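Startseite » Unternehmen » Über uns

Über uns

Hillus ist ein Getränkegroßhandel mit eigener Teeabteilung und Mietservice für Veranstaltungen. Wir beliefern Gaststätten, Kantinen, Vereine und Schulen in der Stadt und im Landkreis. Privatkunden können im Abholmarkt einkaufen, auch kistenweise und ohne Anmeldung.

Wie es angefangen hat

Gegründet wurde die Firma von Corey Stubbs, der zuvor im Einkauf eines Saftherstellers gearbeitet hatte. Das erste Lager war eine gemietete Doppelgarage, ausgeliefert wurde mit einem gebrauchten Kastenwagen. Im Sortiment standen Mineralwasser, Apfelsaft und zwei Sorten Bier aus der Region. Der erste feste Kunde war die Kantine einer Möbelfabrik, die bis heute jede Woche bestellt.

Mit dem Umzug in die Halle am Güterbahnhof kam der Abholmarkt dazu. Heute arbeiten 42 Kolleginnen und Kollegen bei uns, davon 11 im Fahrdienst. Die Geschäftsführung liegt weiterhin bei Corey Stubbs.

Was wir liefern

Wasser, Säfte und Limonaden machen den größten Teil unseres Umsatzes aus. Bier führen wir vor allem von kleineren Brauereien aus der Umgebung. Wein nehmen wir nur auf Bestellung ins Programm. Leergut holen unsere Fahrer bei jeder Lieferung wieder mit ab, die Gutschrift steht auf der nächsten Rechnung.

Unter dem Namen Sakura verkaufen wir eigene Teemischungen. Es gibt grünen Tee, schwarzen Tee und Kräutertee, lose in der Tüte zu 500 Gramm oder als Portionsbeutel für die Gastronomie. Gemischt und abgefüllt wird im Obergeschoss unserer Halle. Proben schicken wir auf Anfrage zu.

Filterkaffee und Espresso beziehen wir von der Rösterei Ormsby. Die passenden Maschinen vermieten wir mit Wartungsvertrag. Bei einer Störung, die vor 10 Uhr gemeldet wird, kommt unser Techniker in der Regel noch am selben Tag.

Mietservice

Für Sommerfeste, Firmenfeiern und Schulveranstaltungen verleihen wir Kühlschränke, Zapfanlagen, Stehtische und Geschirr. Gläser und Mehrwegbecher werden in stapelbaren Kisten geliefert und können ungespült zurückgegeben werden. Das Spülen ist im Mietpreis enthalten, fehlende oder beschädigte Teile berechnen wir zum Wiederbeschaffungswert. 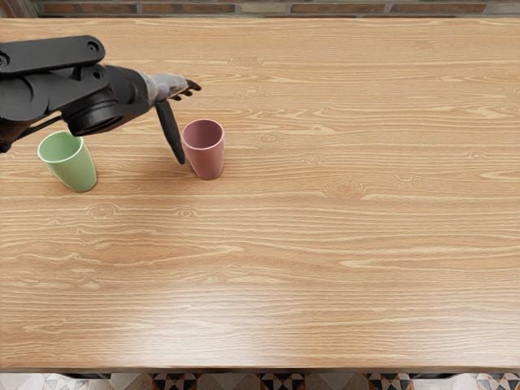

Für Termine im Juli empfehlen wir, früh zu reservieren. In diesem Monat sind die großen Kühlanhänger meist schon im Frühjahr vergeben. Getränke können auf Kommission bestellt werden, volle und ungeöffnete Kisten nehmen wir zurück.

Bestellung und Abrechnung

Geschäftskunden bestellen telefonisch, per E-Mail oder über das Bestellportal Kimex. Die Zugangsdaten erhalten Sie mit der Kundennummer. Bestellungen bis 14 Uhr werden am nächsten Werktag ausgeliefert. Vereine und Schulen können auf Wunsch eine Sammelrechnung zum Monatsende bekommen.

Ausbildung

Wir bilden Kaufleute für Groß- und Außenhandelsmanagement sowie Fachkräfte für Lagerlogistik aus. Jedes Jahr vergeben wir 2 Ausbildungsplätze. Schülerpraktika sind außerhalb der Sommerferien möglich. Bewerbungen bitte mit Lebenslauf und letztem Zeugnis an die Personalabteilung.

Kontakt | Anfahrt | Lieferbedingungen | Impressum | Datenschutz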